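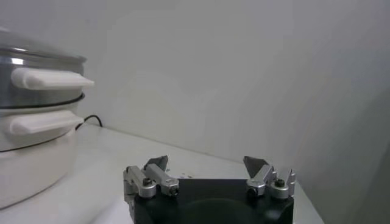 Chapter 6
Water, Steam, and Heat on the Move

Put a lid on a pan of water, turn up the heat, and you have set one of the most useful changes in all of nature going in your own kitchen. Liquid water is becoming a gas. That gas will carry energy away from the bottom of the pan, give it up to whatever it touches, and turn back into a liquid, ready to drip down and start over. The same change drives thunderstorms, cools your skin after a run, and once pulled trains across whole continents. It's a wonderful piece of physics, and you can study most of it with a pan, a thermometer, and some patience!

We begin with a puzzle that bothered people for a very long time. Suppose you heat a pan of cold water on a steady burner and write down the temperature every minute. At first the numbers climb just as you'd expect. Then the water reaches its boiling point, and the climb stops. The burner is still on, the flame hasn't changed, and energy is still pouring into the pan, yet the thermometer sits at the same reading minute after minute. Where is the energy going?

Marion Baxter ran into this puzzle as a student in Bandon, when her class was asked to graph the temperature of a heated beaker. Her graph went up in a nice slanted line and then went flat. She was sure her thermometer was broken, so she borrowed one from the next bench and did the whole thing again. Flat. "I was so annoyed," she wrote years later in her notes for new teachers, "and then I was so interested that I forgot to go to lunch."

The energy is being used to pull water molecules apart from one another. In a liquid, the molecules slide and tumble around, but they hold on to their neighbors. To become a gas, each one has to break free, and breaking free takes energy. At the boiling point, the energy coming in goes into that job, so the temperature holds still until the last of the liquid is gone. We call this energy the latent heat of vaporization. "Latent" is an old word for hidden, and it fits nicely, for a thermometer in the pan doesn't show it at all.

Now run the change backward. When steam meets something cooler, the molecules come together again as a liquid, and all that hidden energy comes back out. This is why steam burns are so serious. A little steam landing on your hand delivers the heat of hot water plus the heat released as it condenses, and the second part is much larger than the first. It's also why steam is so good at cooking vegetables. Every droplet that forms on a cold carrot has just handed over its latent heat to the carrot.

A word about a word. Most people point to the white cloud over a kettle and call it steam. Scientists use "steam" for water in the form of a gas, and that gas is invisible. The white cloud is made of tiny liquid drops that form when the gas cools in the air of the room. Look closely at the spout of a boiling kettle (from a safe distance, please) and you'll find a small clear gap before the cloud begins. The true steam is in that gap. We'll use the scientist's meaning from now on.

Air pressure matters too. At sea level, water boils at 100°C. High in the mountains, where the air pushes down less, it boils at a lower temperature, and pasta takes longer to cook. Section 2 follows a pair of hikers up the Trakerberg with a camp stove and a notebook, and their readings make a lovely graph.

Before You Read

Fill two identical cups with warm water at 48°C. Cover one tightly with plastic wrap and leave the other open. Write down which cup you think will cool faster, and why. Check both after 6 minutes and keep your results, as you will need them for the first activity.

Words to Know

boiling point: the temperature at which a liquid turns to gas throughout, with bubbles forming inside it
condensation: the change from gas to liquid
evaporation: the change from liquid to gas at the surface, which can happen well below the boiling point
latent heat: energy taken in or given out during a change of state, with no change in temperature

6.1 Heating Curves

Let's go back to Marion Baxter's flat line and draw one of our own. You will need a beaker, a hot plate, a thermometer with a clamp, and safety goggles. Your teacher will set up the hot plate before you start.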